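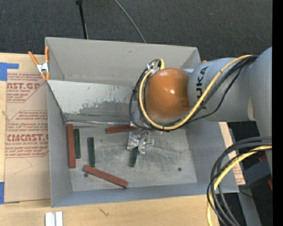
Capítulo 2
Costes fijos y costes variables

Contenido del capítulo
Qué entendemos por coste
El comportamiento del coste cuando cambia el volumen
Costes semivariables y costes por escalones
El margen de contribución
El punto de equilibrio
Límites del modelo
Ejercicios

Objetivos

Al terminar este capítulo, el estudiante sabrá clasificar los costes de una empresa pequeña según su comportamiento, calcular el margen de contribución de un producto y encontrar el volumen de ventas a partir del cual la empresa deja de perder dinero. También sabrá decir en qué condiciones este cálculo no debe utilizarse. Se supone que el lector ha estudiado el capítulo anterior y que distingue sin dificultad entre un gasto, un pago y un coste.

Un caso para empezar

Bindeo es un taller que fabrica cuadernos de tapa dura. Lo dirige Dušan Delić, que aprendió el oficio en una imprenta y que durante los primeros años llevó las cuentas en una libreta. En la página de la izquierda anotaba el dinero que entraba, y en la de la derecha el que salía. Al final del mes restaba una cantidad de la otra. Si el resultado era positivo, consideraba que el mes había sido bueno.

En octubre recibió una propuesta de la papelería Cabello. La papelería quería un pedido grande, pero pedía un precio más bajo que el habitual. Delić miró su libreta y calculó lo que le costaba, por término medio, cada cuaderno: sumó todas las salidas del mes anterior y las dividió entre los cuadernos fabricados. El coste medio resultó más alto que el precio ofrecido. Rechazó el pedido.

¿Hizo bien? Con los datos que tenía en la libreta no es posible saberlo. El coste medio que obtuvo mezclaba dos clases de costes muy diferentes. Una parte de ese dinero, por ejemplo el alquiler del local, se habría pagado igual con el pedido y sin él. Otra parte, por ejemplo el papel y la tela de las cubiertas, habría aumentado con cada cuaderno adicional. Para decidir sobre el pedido importaba sobre todo la segunda parte, y la libreta no la mostraba por separado.

Volveremos a este caso varias veces. Conviene que el lector lo tenga presente, porque los ejercicios del final lo utilizan también.

2.1 Qué entendemos por coste

Llamamos coste al valor de los recursos que la empresa consume para obtener un producto o prestar un servicio. La definición parece sencilla, pero contiene una palabra que merece atención: consume. Cuando Bindeo compra un rollo de tela y lo guarda en el almacén, ha realizado una compra y quizá un pago, pero todavía no ha consumido nada. El coste aparece cuando la tela se corta.

De la misma manera, hay costes sin pago inmediato. La guillotina del taller se compró hace tiempo y está pagada por completo. Sin embargo, se gasta con el uso y con los años, y una parte de su valor debe cargarse a cada período. A esta parte la llamamos amortización. El estudiante que olvida la amortización obtiene costes demasiado bajos y, en consecuencia, precios demasiado bajos.

Los costes se pueden ordenar de muchas maneras: por su naturaleza (materiales, personal, energía), por el departamento que los origina o por su relación con el producto. En este capítulo nos ocupamos de una sola clasificación, la que atiende a su comportamiento. La pregunta es siempre la misma: si la empresa produce un poco más o un poco menos, ¿qué le pasa a este coste?

2.2 El comportamiento del coste

Un coste es fijo cuando su importe total no cambia al variar el volumen de actividad, dentro de ciertos límites y durante un período determinado. El alquiler del local de Bindeo es un coste fijo. También lo son el seguro contra incendios y la cuota del programa de facturación.

Un coste es variable cuando su importe total cambia en proporción al volumen. El papel, el hilo y el cartón de las tapas son costes variables. Si se fabrica el doble de cuadernos, se consume el doble de papel, con alguna diferencia pequeña por los recortes.

En este punto muchos estudiantes cometen un error de perspectiva. El coste fijo es fijo en su total, pero por unidad disminuye cuando crece la producción, ya que la misma cantidad se reparte entre más unidades. Con el coste variable ocurre lo contrario: el total crece, mientras que el importe por unidad permanece constante. Recomendamos decir siempre en voz alta, o escribir en el margen, si se habla del total o de la unidad. La mayor parte de las confusiones de este capítulo desaparece con esta costumbre.

Las palabras «dentro de ciertos límites» no son un adorno. Llamamos intervalo relevante a los volúmenes de actividad para los cuales la clasificación es válida. Si Bindeo recibiera tantos pedidos que el local le quedara pequeño, tendría que alquilar otro, y el alquiler dejaría de ser fijo. Fuera del intervalo relevante hay que hacer las cuentas de nuevo.

También importa el período. A muy largo plazo casi todos los costes son variables: los contratos terminan, las máquinas se venden y las personas cambian de empleo. A muy corto plazo — una tarde, por ejemplo — casi todos son fijos.

2.3 Costes semivariables y costes por escalones

No todos los costes entran en una de las dos clases. La factura de la electricidad suele tener una parte que se paga por la potencia contratada y otra que depende del consumo. A un coste de este tipo lo llamamos semivariable, y para trabajar con él separamos las dos partes. Cuando la factura las presenta por separado, la tarea es fácil. Cuando no lo hace, se necesita una estimación, y en el capítulo siguiente estudiaremos dos métodos para obtenerla.

Otros costes avanzan por escalones. Grindeva, una empresa que muele especias y las vende a restaurantes, reparte su mercancía con furgonetas. Mientras los pedidos caben en una furgoneta, el seguro de los vehículos no cambia. Cuando ya no caben, la empresa necesita otra furgoneta y el coste sube de golpe. Después permanece igual hasta el escalón siguiente. Si los escalones son bajos y numerosos, se puede tratar el coste como variable sin cometer un error grave. Si son altos y escasos, es mejor tratarlo como fijo y vigilar dónde termina el escalón.

El caso de los salarios merece un comentario aparte. En los libros antiguos, la mano de obra directa aparece siempre como coste variable, porque en muchas fábricas se pagaba por pieza terminada. Hoy esta forma de pago es menos habitual. Una persona con contrato mensual cobra lo mismo en una semana tranquila y en una semana de mucho trabajo, y su salario se comporta como un coste fijo. Las horas extraordinarias, en cambio, son variables. Antes de clasificar hay que leer el contrato; el nombre de la cuenta contable no es suficiente.

2.4 El margen de contribución

El margen de contribución unitario es la diferencia entre el precio de venta de una unidad y su coste variable. Se llama así porque es la cantidad con la que cada unidad vendida contribuye a cubrir los costes fijos y, una vez cubiertos estos, a formar el beneficio.

Supongamos que Bindeo vende un cuaderno de formato grande a 21 euros y que los costes variables de ese cuaderno suman 16 euros. El margen de contribución unitario es de cinco euros. El precio no nos dice todavía si el taller gana dinero, y el margen tampoco. Para saberlo hay que conocer los costes fijos y el número de unidades vendidas.

Podemos ahora juzgar mejor la decisión de Delić. Si la papelería Cabello ofrecía un precio superior al coste variable, si el taller tenía capacidad libre y si el pedido no perjudicaba las ventas a los demás clientes, aceptarlo habría mejorado el resultado del mes. Si faltaba alguna de estas condiciones, la respuesta podía ser otra. Zorica Georgiev, que compraba para la papelería, había mencionado además que podría repetir el pedido cada año, y una rebaja que se repite ya no es un asunto de un solo mes. Un precio que no cubre nunca los costes fijos termina por cerrar el taller.

2.5 El punto de equilibrio

El punto de equilibrio es el volumen de ventas en el que los ingresos totales son iguales a los costes totales. En ese punto no hay beneficio ni pérdida. Se calcula de este modo:

Punto de equilibrio (en unidades) = costes fijos del período / margen de contribución unitario

Si los costes fijos de Bindeo son de 100 euros por día de trabajo y el margen es el del apartado anterior, el taller necesita vender veinte cuadernos por cada día de trabajo para no perder dinero. El cuaderno siguiente aporta los primeros cinco euros de beneficio.

Los costes fijos y las ventas deben referirse al mismo período. No se pueden dividir los costes fijos de un año y comparar el resultado con las ventas de un mes. El error parece evidente en el papel, pero en una hoja de cálculo con muchas columnas se comete con facilidad.

2.6 Límites del modelo

El cálculo anterior supone que el precio es el mismo para todas las unidades, que el coste variable unitario no cambia y que todo lo que se produce se vende. Supone también un solo producto o, si hay varios, una proporción estable entre ellos. En la feria de Gular, donde Bindeo vende cuadernos pequeños y grandes en cantidades muy distintas de las habituales, el punto de equilibrio del taller no sirve como guía y hay que calcular otro con los datos de la feria.

Ejercicios

1. Clasifique los siguientes costes de Grindeva como fijos, variables, semivariables o por escalones, e indique qué información adicional pediría en los casos dudosos: bolsas de papel, alquiler de la nave, electricidad del molino, seguro de las furgonetas, horas extraordinarias.

2. Explique por qué el coste medio por unidad de un mes no debe utilizarse para calcular los costes de otro mes con un volumen distinto.

3. El alquiler de Bindeo sube y el precio del cuaderno se mantiene. Diga qué ocurre con el margen de contribución unitario y qué ocurre con el punto de equilibrio.

4. Redacte, en una página como máximo, la respuesta que usted habría enviado a la papelería Cabello. Indique los datos que le faltan.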